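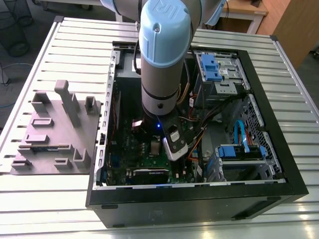

*Last changed: April, 9:40 p.m. (fixed the bit about the beans)*

Okay, so the garden. I said I'd write something every night this month and I've already missed a bunch, but tonight I have dirt under every fingernail and a cup of tea and I'm going to do it before I fall asleep on the couch again.

The plot is finally mine! Well, mine and Karla's. We've been on the list for the Beltrán Street gardens so long that I had sort of stopped believing in it, and then Hermenegildo called while I was in line at the pharmacy and said number 40 was open and did we still want it. I said yes so loudly that the lady in front of me turned around. Karla thinks I should have asked about the shade first. She may be right (there's a huge maple next door that isn't leafed out yet) but I'd have taken it if it was under a bridge.

We went over this morning with Brisa, who is home for the week and claims to hate gardening, and who dug more than Karla and I put together. The soil is heavy. Gray and sticky in the low end, nicer up by the path. Whoever had it before us left a row of leeks, a broken trellis and one very good rake, which I've already gotten attached to. I keep hoping they don't come back for it.

Things I learned today, in no order. You can't pull bindweed, it just laughs at you. Old carpet does not rot. My left knee is older than my right knee. Hermenegildo puts his potatoes in way earlier than the packet says and covers them with newspaper if it gets cold, and his are already up, so I'm going to copy him and hope.

We had a small fight about tomatoes. I want six kinds and Karla wants one kind, the little yellow ones, because that's what we eat. I said what about sauce, and she asked me when I last made sauce, and I couldn't come up with a date. So we're doing three. I think I won? Brisa says nobody won and could we please go get lunch.

Lunch was the dumpling place, and Ya-wen met us there with a shoebox full of seeds she's been saving. Little paper envelopes, all labeled in pencil, some of them so faded we had to hold them up to the window. She gave me the long beans her mother grows and a squash that she could only describe as "the ugly one." I tried to pay for her noodles and she wouldn't let me. I also told her the beans could go in this weekend and she looked at me like I'd suggested planting them in the freezer. They want warm ground. Not until the end of May, she said, and she made me write it on my hand. It's still there.

After lunch it drizzled, so we quit digging and I spent the afternoon drawing the beds on graph paper. I've drawn them four times now. The trouble is the compost bin. It has to go at the back or I'll be looking at it all summer, but if it's at the back then I'm dragging the wheelbarrow past everything, and the path gets narrow right where the leeks are. Karla says move the leeks. I can't move the leeks, they look so settled.

Money so far: the plot fee, gloves for both of us, and a hose that cost more than the gloves and the fee together. I told myself 100 for the whole season and I'm not going to add it up tonight.

Sang-wook texted to ask if we want his old water barrel. Yes! It won't fit in our car, though, and he's only got the truck till the end of the month, so I need to call him back tomorrow before work. Also need to ask him if it has a lid, on account of mosquitoes.

My back hurts in a new place. The leeks are in the fridge by the way, just two of them, I figured the row could spare them. Soup tomorrow, if we still have potatoes. I'd better go check.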